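Proyecto de asignatura: mantenimiento de rodillos en la planta de Hirkent
25 de octubre de 2026

Objetivo: reducir paradas en la línea de cartón. Hirkent recubre rodillos para Brodidico y Oken, hasta 300 al año. Datos de mayo, 142 horas de parada – demasiado.
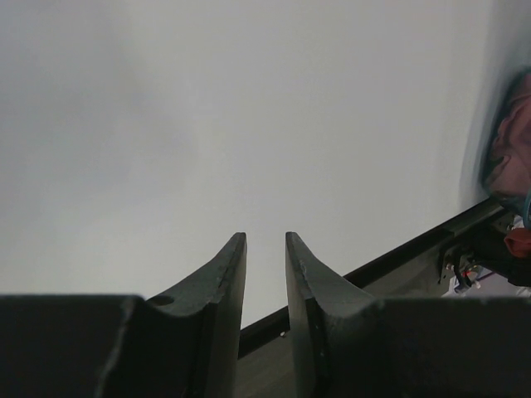
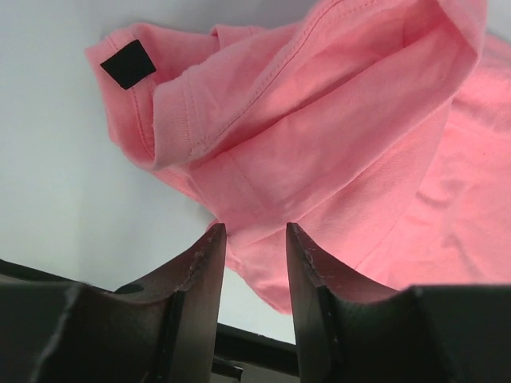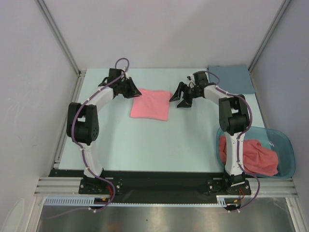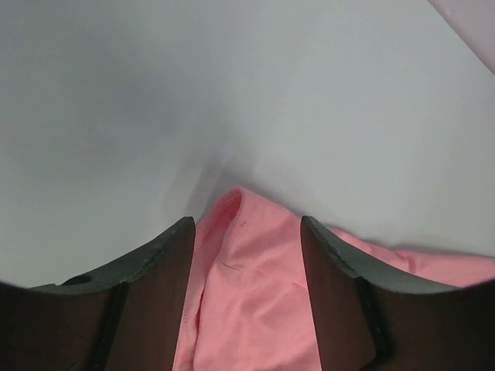
Método. Revisamos 772 partes de averia, a mano. Causas principales: desgaste del recubrimiento y rodamientos. Los 4 rodillos del proveedor Phùng dan más guerra, falta confirmar dureza.

Propuesta: rectificado por horas de uso, no por calendario. Coste pendiente, Oken no ha contestado todavia. Anexo con tablas – se entrega aparte.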